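Filed under: Guides > Drinks Station > Setting Up

Section 4. Laying out the mat, tray and cans

By now you should have the table cleared and wiped, and the Sistano starter pack open somewhere you can reach it without stretching. This section covers the surface itself: joining the foam tiles, placing the small green tray, and getting two slim cans to stand in it neatly. It is a short job, so please take your time and enjoy it a little.
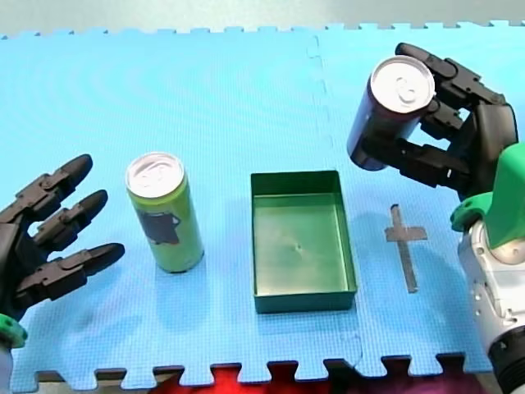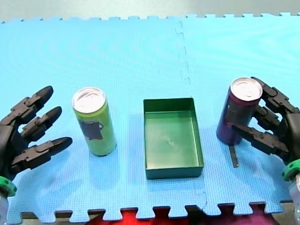
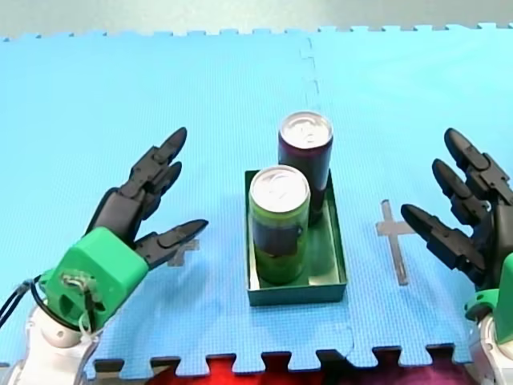
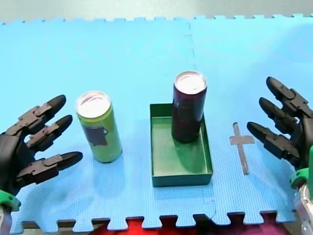 Foam tiles have a habit of curling when they have been rolled up in a closet, and a curled tile will make even a heavy can lean. Lay yours flat overnight if you can, with a few big books on top. One reader in Lorgate used a stack of old cookbooks and wrote to say it worked beautifully!

4.1 Joining the tiles

1. Put both tiles on the table with the textured side facing up.
2. Line up the teeth at the far end of the seam first, and press them down with your thumb.
3. Work your way toward yourself, one tooth at a time. If a tooth pops up, go back to it before you carry on.
4. Run your palm slowly over the whole seam. You want to feel a faint line and no bump.

Note: The teeth around the outside stay open. You can buy straight edging strips from Flovmont if you like a tidier border, but the mat works just as well without them, and I have never bothered at home.

4.2 Placing the tray

5. Set the tray in the middle of the mat with one short side facing you. Placed this way, it lets you reach both cans without your sleeve brushing the walls – you will be glad of that later on.
6. Press gently on each corner. If the tray rocks, lift it and look for a crumb or a bit of grit underneath.
7. Wipe the inside with a damp cloth and let it dry. Small scuffs on the floor of the tray do no harm and can be left alone.

4.3 Standing the cans

8. Begin with the cans upright on the mat, one on each side of the tray, with plenty of elbow room between them.
9. Take hold of the first can at its upper and middle part. Slim cans are easier to tip than the short, wide kind, and a low grip lets the top swing.
10. Lift it straight up, clear the wall of the tray, and lower it toward the far end. Let go only when you feel the base sitting flat.
11. Bring the second can in at the near end in the same way. It is fine if it stands a little to one side of the first.

Caution: Do not slide a full can over the wall of the tray. The walls are low, but they are high enough to catch the bottom rim and send the whole thing over.

Caution: Keep the pull tabs closed until the tray has been carried to where it is going. A spill will find its way into the seam, and you will have to take the tiles apart to clean it properly.

If you are using two different drinks, choose cans with colors you can tell apart at a glance. Then decide which one goes at the back and stick with it. Our house rule is dark at the back, light at the front, and even guests pick it up after a day or two.

When both cans are standing steady, go on to Section 5 for carrying and refilling.

Written by Jiahui Lei. Last revised Jul 10, 2026.

Related guides
Section 3. Choosing and clearing a table
Section 5. Carrying and refilling the tray
Cleaning foam tiles after a sticky spill
Wei stacking trays: which size fits your shelf
Storing your mat flat in a small closet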